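Okay so I have spent most of May going through the bathroom cabinet and I have things to report. Thread.

First thing. We are two adults in a two-bathroom house and I pulled 37 toothbrushes out of there. Thirty-seven!! I laid them all out on the hall carpet and just stood there looking at them for a bit.

Where do they come from? Some are from the dentist (you get one every visit and you say thank you and it goes in the drawer). Some are from hotels. A lot of them are from my mother, who can't walk past a multipack on sale and mails me half.

Muireann Fahy asked me last night if I'd checked the travel bags. I had not checked the travel bags. Please add six more to the total.

Rules I made up on the spot: anything opened and not currently in somebody's mouth on a daily basis goes in the trash. Or under the sink for scrubbing grout, but only two of those. I had eleven grout brushes. I do not have that much grout.

Anything still wrapped stays wrapped and goes in one basket. ONE. I'd been keeping them in a zip bag, inside a shoebox, inside another drawer, and every time we had guests I'd forget and go buy a new one.

I tried a plastic bin first and hated it, everything slid down flat and you couldn't tell what was in there. Wire mesh is so much better. They stand up (sort of, they lean all over the place) and you can grab one without digging.
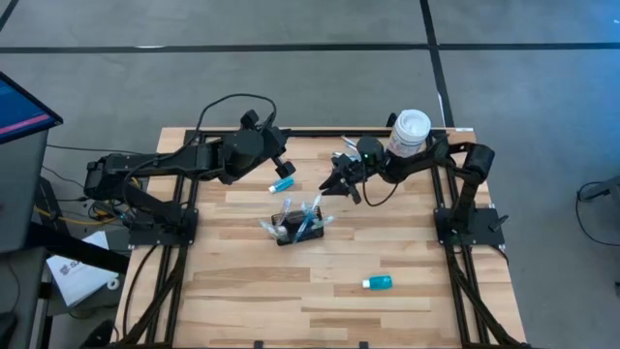 The guest basket, black mesh, clear and pale blue brushes and other skinny wrapped stuff

I keep wanting to line them up neatly and they keep flopping over the sides. I've decided I'm fine with it. It's a basket of toothbrushes, it doesn't need to look like a store.

Couple of people asked about size. Go small! If it's big you'll fill it, and then you're me in April. When mine is full, the next multipack goes straight to the donation box at Aoife Tierney's church. She says they can always use them, and travel-size toothpaste too.

Time for the whole cabinet, almost 30 minutes a shelf, way more if you stop to read the dates on old sunscreen. I stopped to read the dates on old sunscreen.

Next up is hair ties -- pray for me. If you've got a system that isn't "a bowl," I want to hear it.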